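Oi-ling Hsueh has directed the lending program at the Pamier Toy Library for eight years. The library now serves 1251 member families from its rooms in Andell.

"Parents ask first what a toy teaches," Ms. Hsueh said. "We ask how long a child will stay with it." 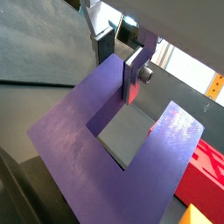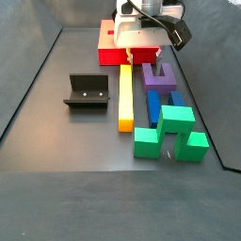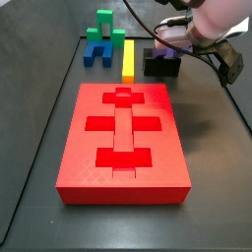
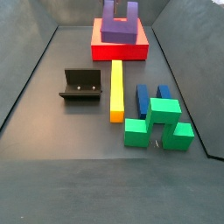

Loans run for 60 days, a period she considers suitable for most households. "A child may ignore a puzzle for weeks and then want nothing else — we would prefer that it still be in the house."

A second branch, in Drellero, will open in September.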